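# About Huladell

Huladell supplies and maintains drinking water equipment for workplaces, schools and public buildings. The work covers three things: point-of-use filtration, small boiling units, and the descaling and testing of hot drinks equipment that customers already own. We do not sell bottled water.

The company operates from two sites. Lollow holds the stores, the workshop and the main office. Clotmont is smaller and deals with water testing and staff training. Both sites are open to customers by appointment from 8.30 am.

## What we look after

We hold maintenance agreements at 205 sites. Of these, 79 are schools or colleges; the remainder are offices, clinics, libraries and light industrial units. An agreement normally includes:

- two planned visits a year, with a third where hardness is high
- replacement of filter cartridges by date or by measured flow, whichever falls first
- descaling of boilers and coffee makers, where these are listed in the schedule
- a written record of inlet pressure, outlet temperature and hardness at each visit

Equipment not listed in the schedule is inspected on request and charged separately. Leaks on the customer's side of the isolation valve are covered. Leaks on the supply side are reported to the building manager and left for the building's own plumber.

## Hard water

Most of our area is supplied with hard water. At Lollow the mains supply is usually measured at 231 mg per litre as calcium carbonate, and the workshop uses this figure when setting service intervals for new customers. A site visit may change it. Buildings with a storage tank, a softener or long runs of old pipe are tested separately at the furthest outlet.

Scale reduces heating efficiency and narrows small passages. In a boiler the first sign is usually a longer recovery time. In a coffee maker it is a slower flow or a change in noise. We use citric acid for routine descaling and keep stronger products for parts removed to the workshop. Vinegar is not used on any equipment under agreement.

## Parts and repairs

Common spares are held at Lollow: seals, thermostats, float switches, solenoid valves and taps. We are an approved service agent for Hollmann boiling units and carry the full list of parts for the current range. Older Hollmann units are repaired for as long as safe parts can be obtained.

Faults reported before noon are normally attended within one working day. Repairs expected to take up to 5 days are covered by a loan unit where the connection allows it.

## Clotmont

The Clotmont site has a test bench for water samples, a training room and a small area for countertop equipment. Samples should arrive in the bottles we supply, filled to the neck and labelled with the outlet number. 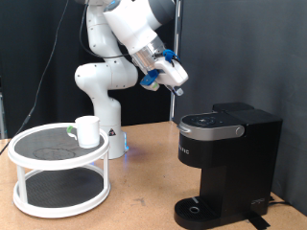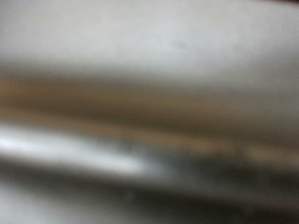

## Contacting us

New enquiries, fault reports and visit changes are handled by the office at Lollow. Please give the site reference printed on your service record. If you do not have one, the postcode and the make of the unit are enough.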